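Ticket 1290: Grey bin, paint wearing through on back wall and floor
Site: Stendstead
Raised by: Petronella Hendricks
Assigned to: Charmaine Zulu
Opened: December 19, 2018
Priority: Low
Status: Closed, monitor

Petronella Hendricks wrote:
The big grey bin at the Stendstead bench is losing its paint. The floor has been worn for a while but the back wall is now bare metal along a long stretch, and the lower edge of that stretch looks speckled and eaten away. I get grey dust on the cartons when I take them out. It shows up worst on the dark blue one. Can we repaint, or do we need a new bin?

Charmaine Zulu wrote:
Thanks. A few things to check before I order anything.
Run a dry white cloth along the back wall, then the floor, then the right wall. Tell me which ones leave a mark.
Feel for a raised edge where the paint stops. Wear gloves.
Is anyone still wiping it out with the Solline degreaser?

Petronella Hendricks wrote:
Cloth came up grey from the back wall, mostly from the bottom edge of the bare part. Floor left a little. Right wall is scuffed dark low down but the cloth stayed clean. No raised edge that I could find. And yes, we use the Solline at the end of every shift, straight from the bottle.

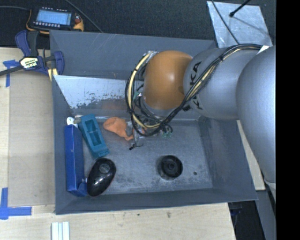 Charmaine Zulu wrote:
The thin pale lines high on the back wall are only scratches and can be left alone. The speckled edge is what I'd deal with first. I rang Shabalala, who painted the bin, and they said their finish should not be cleaned with undiluted degreaser. It softens the paint and then anything sliding against it takes a bit off.

Please do the following:
1. Stop using the Solline in this bin. Warm water and dish soap, then dry it with a towel.
2. Vacuum the seam where the back wall meets the floor.
3. Rub the speckled edge lightly with a grey scouring pad until the cloth test comes up clean.
4. Keep the cartons off the back wall when you load. Left side is fine.

A repaint is $395 and the bin would be away at Custdale for 18 days. I'd sooner not do that before the holidays.

Petronella Hendricks wrote:
Steps 1 to 3 done. The scouring pad took longer than I thought. Cloth is clean on the floor and nearly clean on the back wall. Put 221 cartons through since and wiped every one that came out. Two had a faint smudge on a corner, the rest were fine.

Charmaine Zulu wrote:
Good enough for now. Bare metal won't hurt anything as long as it's kept dry. I've added the soap and water change to the bench cleaning sheet and taken the Solline bottle off the shelf there. Closing this one. Reopen it if the smudges come back or the bare patch spreads onto the right wall.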